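Darberg Completes Controller and Hand Comparison for Household Humanoids

Kusari and Grasso controllers tested on the same robot in a furnished room; results released to integrators in January

Darberg has completed a side-by-side comparison of two motion controllers and two robotic hands for humanoid robots doing laundry work. The tests used a single robot, a single room and a fixed task list, so that differences in the results could be traced to the part being changed.

The controllers under test were the Kusari, which plans arm and leg motion together, and the Grasso, which plans them separately and corrects for balance afterward. Each was run with the standard five-finger hand and with the Ekenby hand, which has softer fingertips and a slower closing speed. The task list covered opening a round machine door, lifting a single garment from a basket, placing it in the drum and closing the door again.

The company logged 205 complete runs. Of these, 104 used the Kusari controller and the rest used the Grasso. A run was stopped and marked as failed if the robot had not released the garment inside the drum within 60 seconds of the start signal.

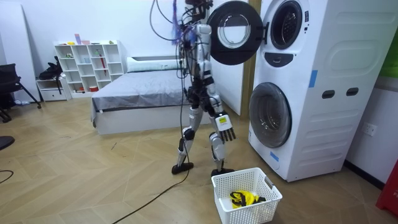 Darberg Manipulation Test Group

The test room has a bed, open shelving and a stacked pair of laundry machines with round doors. Furniture was left in place for all runs. A white plastic basket with perforated sides was set on the floor in front of the machines, which requires the robot to bend at the knees and reach down before it turns to the drum. Most of the failed runs ended at this step.

"The low reach separates the two controllers," said Katia Cattaneo, head of testing at Darberg. "The Kusari holds its stance while the arm goes down. The Grasso takes a correcting step in many runs, and that step moves the hand off the garment."

The Grasso performed better at the door. It applied a steadier pull through the full swing and was less likely to lose its hold on the edge. The Ekenby hand reduced dropped garments with both controllers but added time to every grasp — enough to push several otherwise clean runs past the limit.

"We would not pick a hand without knowing which controller sits behind it," said Serena Bortolotti, who led the hand trials. "The finger settings that work on one need to be tuned again for the other."

Controller logs were sampled at 100 hertz and will be supplied with the report, along with joint torque data and the settings used for each hand. Power and data cables remained attached to the robot during testing, and the report lists cable drag as a known source of error in the leg measurements.

A second round will cover two-handed folding and use the same room. Integrators may request the report and log files from the Darberg press office.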